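3.2 Worktop and bottle set

The clearing task was restricted to plastic drinks bottles, which made up the largest share of the items listed in the April household survey. Each layout placed bottles on their sides on a marble-patterned tabletop, with a bin at the edge of the clear area and a small three-drawer cabinet at the back. The cabinet was not part of the task but reduced the space in which a rolling bottle could come to rest. 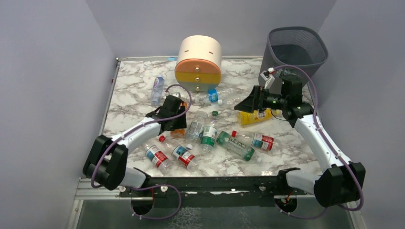 3.3 Variation within a layout

Bottles differed in size, tint, label and cap colour. Clear bottles with little or no label were treated as a separate class, as the veining of the surface remains visible through the body and the outline is easily lost. Tinted bottles and those with a full wrap label were classed as high contrast. Cap direction was left free, and neighbouring bottles could lie parallel or point opposite ways (Figure 2). 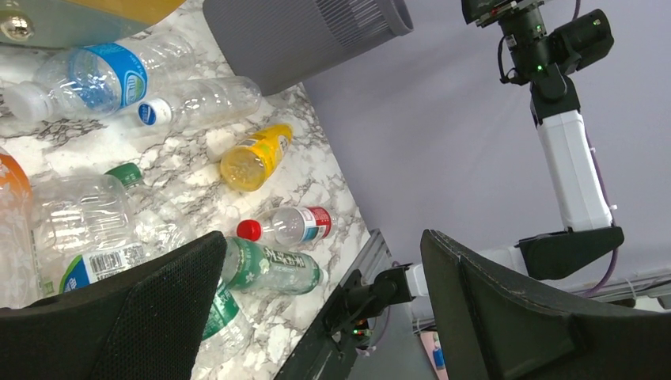
Figure 2. Bottles of mixed colour and size on the tabletop, with the grey bin beyond.

Layouts were drawn from the Trinitz list, which holds 31 arrangements. An arrangement fixes the bottle classes and the minimum spacing between necks, but leaves the angle of each bottle to chance. Partly cleared tables were scored in the same way as full ones.

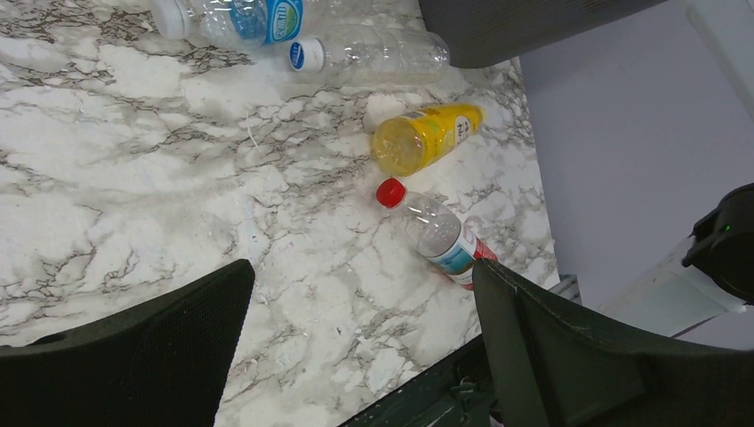 Scoring followed the Adent scheme with one change. A bottle resting on the rim of the bin was recorded as unplaced, where the original scheme gives it half a mark. Bottles that left the tabletop were recorded separately and were not put back during the trial. The time limit was 3000 seconds per layout, including any pause.

Supplementary note A: Grouped bottles

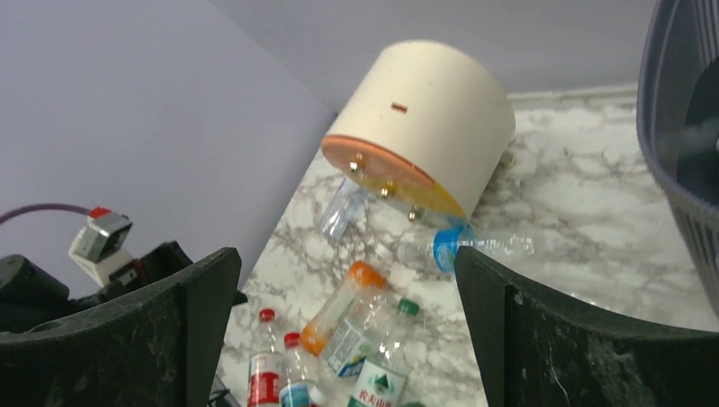 Abdul-Rahman Akolgo
Adjei Laboratory for Domestic Materials

Bottles lying close together need a separate rule. In the main text, two bottles are counted as grouped when their bodies touch at any point; contact between caps alone is ignored. Grouped bottles tend to turn when one of them is lifted, so their angles should be recorded again before the next removal. Scores for grouped and single bottles are listed separately in the results tables.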